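4.2 The open afternoon

The bed-making trial was shown to visitors at the Borkholm site in May. The bed had white linen, several pillows and one printed item in light blue (Figure 4).

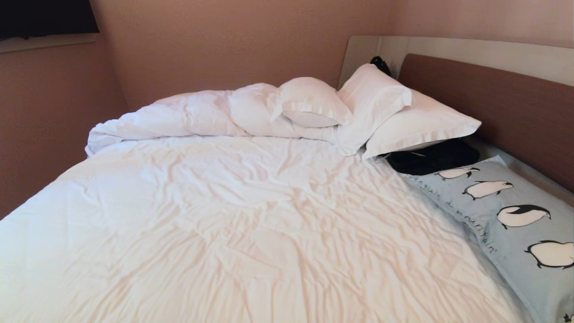
Procedure

Each run was started by Daithí Buckley. The Udus arm worked from the side of the bed — visitors stood near the door.
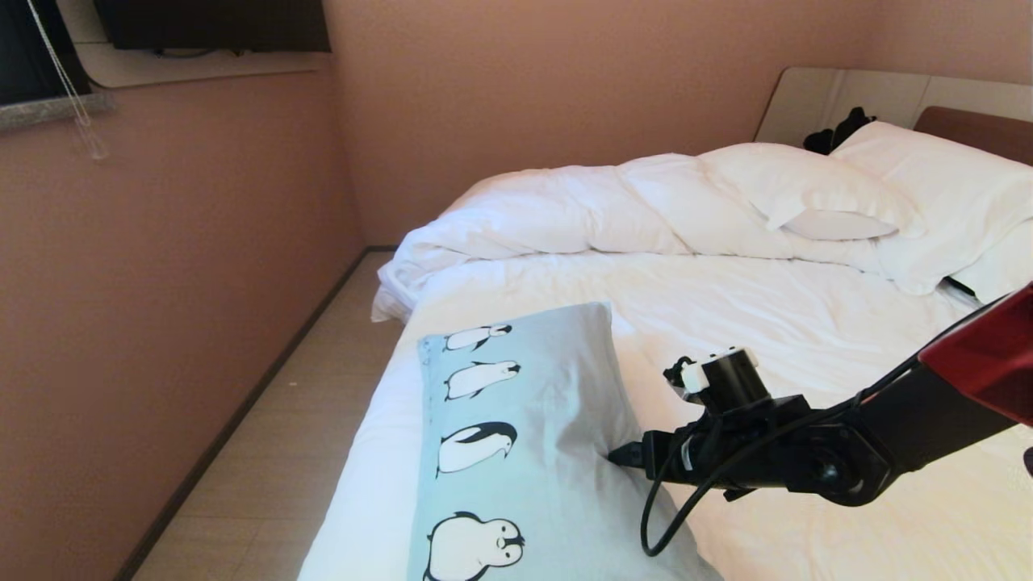
4.3 Remarks from visitors

Handling of the printed item drew most of the talk, and notes were taken by hand.

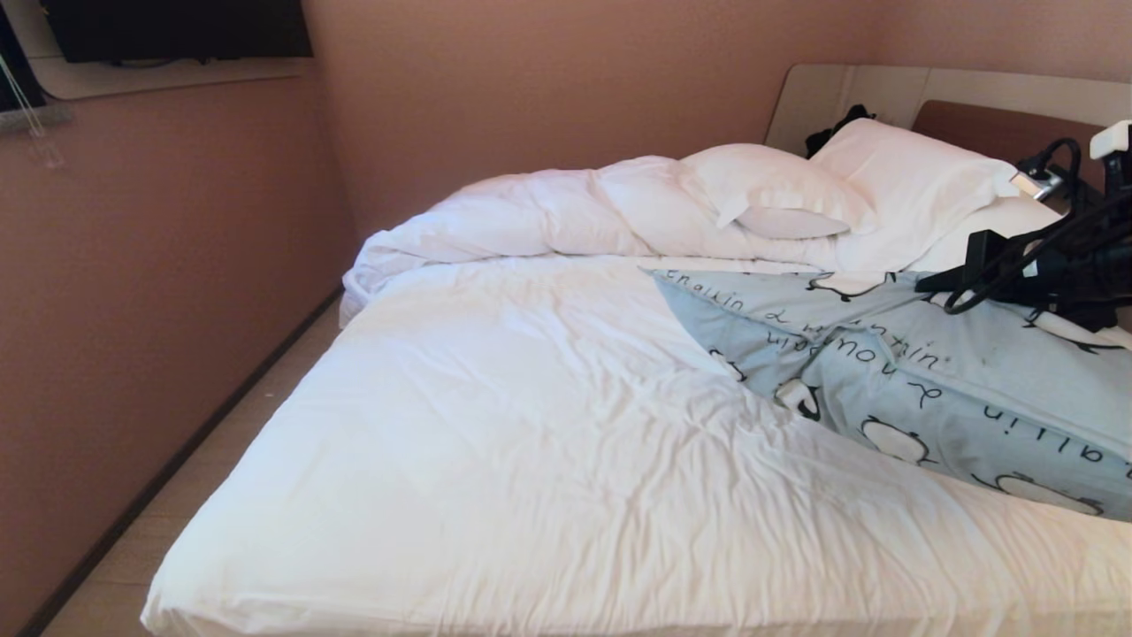

Sheena Lennox asked whether a heavier duvet would need a different grip, and said she would want to see the corners done too.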